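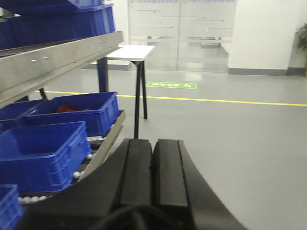
What will the second part of the grant pay for?

The second part pays for the parts and workshop time needed to take the Plisik arm from picking single items under supervision to running a full crate without someone at the stop button. It covers replacement finger pads, a second wrist cable, the light curtain, and bench fees at Geltgate up to the end of June. It does not cover the arm itself, which was bought by the members.

Progress report to the Fankhauser Fund
Project: Plisik
Workshop: Geltgate shared workshop
Prepared by: Somkiat Chaimongkol
Date: 12th March

Where we are

The arm is mounted, wired and moving under its own control program. The gripper opens and closes on command and reports its position back. The wrist camera is working and its pictures reach the control computer without dropping out, which was the main worry in our last report. We can send the arm to a crate on the flow rack or to the steel tray, close on an item, lift it and put it down somewhere else.

It is slower than we planned. In the application we said the arm would be keeping up with a person sorting by hand by this point. It is not close to that. Most of the lost time is in the approach, where the arm stops, takes a picture, moves a short way and takes another. We have left this alone for now because the stops make it easier to see what went wrong when a pick fails.

Work done since the last report

The base plate was remade. The first one was drilled from a paper template and the holes were off by enough that the arm sat with a slight lean. The new plate was cut on the shared mill and the arm is now level. We checked it again after a full evening of running and it had not moved.

The gripper was replaced. The one we started with came off a used machine and had play in one finger. The new one is from Girkitz, bought with the first part of the grant, and has two parallel fingers. Fitting it took longer than it should have. The bolt pattern on our wrist did not match the drawing we had been working from, so an adapter ring had to be turned on the lathe. The drawing has been corrected and is in the project folder for anyone who wants to copy the build.

The wrist camera mount was moved back. In its old position the fingers blocked most of the item just before the grip, and the program was guessing at the last part of the move. The fingers still take up a good share of the view, but there is now enough showing past the tips to line up on.

The rack end of the work area was set out again so that the arm can reach the upper and lower levels of blue crates from one mounting position. This meant giving up the original plan of a sliding base. I am glad to be rid of it. The slide would have cost most of what was left in the budget and would have been one more thing to keep aligned.

The picking tests

We logged 121 picks with the new gripper. Of these, 35 failed. A pick counts as failed if the item is dropped, missed, or put down outside the place it was meant to go. Someone stood at the stop button for all of them and wrote down the result by hand, and the sheets were then typed up against the controller log.

Cloth was the worst. It folds away from the fingers when they come down, and if the fingers catch only the top layer it tends to slide out on the lift. Pressing down harder before closing helps a little, but then the arm sometimes trips its own force limit and stops. We have turned that limit up once and I do not want to turn it up again while people are working near the rack.

Hard round items did better, but there is a problem with the tray. Stainless steel throws back a lot of light, and it also picks up the color of whatever is standing in it. With an orange cylinder in the tray the program would sometimes find two orange things, one of them a smear on the metal. We spent two evenings on this. Lowering the camera exposure fixed most of it, and ignoring anything below the line of the tray floor fixed more. 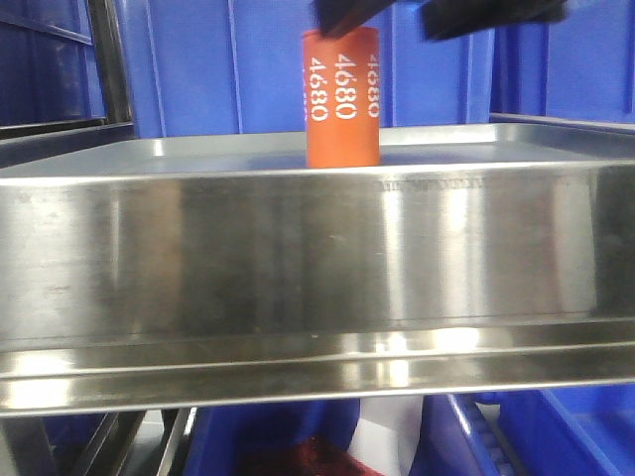
The other trouble with the tray is the raised rim. Coming in low from the side, the gripper can hit it, so every approach now has to start from above and go straight down. That costs time on each pick but we have not had a rim strike with the rule in place. The same rule is used for the crates, where the walls are deeper and a strike would push the crate along the rollers.

We use the numbers printed on the test cylinder - 4680, repeated down the side - to check focus. If the camera can make out the digits from the start position, the picture is sharp enough to run. This replaced the printed test card, which kept going missing.

Safety

The stop button has been moved to where it can be reached from either side of the work area, and the arm now loses power fully when it is pressed. Before this it only paused. The Geltgate safety review asked for the change and we agreed with it. The arm speed is locked at the low setting and the key for the higher setting is kept in the office.

The light curtain has not been fitted. It was due to be in place by now. The supplier sent the wrong length and the exchange is still going on. Until it is in, the arm will not be run without a person at the button, and the unattended running described in the application cannot start. This is the one item holding up the next stage.

People

There are 6 members trained to run the arm. Training takes one evening and ends with the new person doing a start, a stop and a recovery after a dropped item, with no help. Two more people have asked to be trained and will be once the light curtain is in, so that they only have to learn the procedure once.

The programming is still mostly done by me. The fund raised this as a risk when the grant was awarded and it is still a risk. The approach and grip code now has written notes, and another member has made changes to it without asking me first, and they worked. The calibration code has no notes yet.

Money

Spending on the gripper came in a little under the quote. The saving went on material for the new base plate and the adapter ring, neither of which was in the budget. Bench fees are as planned. Nothing has been spent from the contingency line, though I expect the finger pads to wear faster than we allowed for. The present set is already smooth at the tips, and some of the drops late in the tests may be down to that. We will fit new ones before the next set of picks and compare.

Receipts are attached to the finance form and not repeated in this report.

Next steps

Fit the light curtain and have it signed off by Geltgate.
Fit new finger pads and repeat the tests with the same items in the same places.
Write the calibration notes.
Cut out the extra stops in the approach, one at a time, and log picks after each change.
Try a rougher pad material for cloth.

We would like to ask for one change to the agreed plan. The application says the arm will sort mixed items, with cloth and hard items in the same crate. We would prefer to finish hard items first and treat cloth as a separate piece of work, reported separately. The total asked for stays the same. If the fund would rather keep the original wording we can do so, but the end of June would then be tight, and I would need to know before ordering the pads.

Visits to the workshop can be set up through me at any time. Please allow for a short safety talk at the start.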